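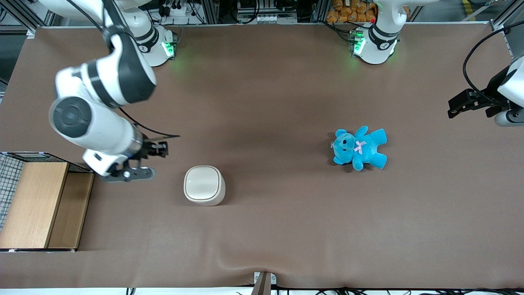 White arm with dark grey joint caps over a brown tabletop

Resik Pocket 3 Prepaid Handset

The Resik Pocket 3 is the small phone we kept hoping someone would make again. It slides into a jeans pocket with room left over, it takes any Australian nano SIM, and it comes out of the box unlocked, so you can bring your own number across or start fresh on a prepaid plan. We've been selling the Pocket range since the first model and this is easily our favourite so far!

What's new on the Pocket 3

The biggest change is the second SIM slot. You can keep your work number and your own number on the one handset, give each its own ringtone and colour, and set the work side to go quiet at 5 pm (this alone won over half the shop). The slots are separate, so using both doesn't cost you the memory card.

Call quality has had a proper going-over too. There are now two microphones instead of one, and voices come through clearly even beside a busy road. The earpiece is noticeably louder than the Pocket 2's. If you found that one a bit faint, try this before you give up on small phones.

Software is close to stock Android, with the Asadi launcher on top. Asadi is a light, plain home screen with big labels and a search bar at the bottom where your thumb already is. If you don't care for it, hold a finger on the home screen, choose Home style, and switch back to the standard layout. Nothing is lost when you do.

Battery and charging

With a bit of messaging, a few calls and a podcast on the train, ours gets to bedtime with charge to spare. Heavy video will shorten that, as you'd expect from a phone this size. It charges over USB-C and a cable is in the box. There's no wall plug included, and wireless charging isn't supported.

Specifications

Colours: charcoal, eucalypt, bone
SIM: dual nano SIM, plus separate microSD slot
Rear camera: 12 megapixels
Headphone jack: yes, on the top edge
Fingerprint reader: side mounted, in the power button
Network lock: none
Warranty: 12 months, return to store

In the box

Pocket 3 handset, USB-C cable, SIM tool, clear case, printed quick start guide.

Good to know before you order

The Pocket 2 case doesn't fit. The buttons have moved down a few millimetres and the camera window is in a different spot. The Stolham folio in tan or black is made for the new body, and so is the Urden screen protector, which we'll fit at the counter at no charge if you buy the two together.

If you're porting a number, leave your old SIM active until the new one shows signal. Recycling bins for old handsets and chargers are just inside the front door.

The eucalypt colour is back in stock from July.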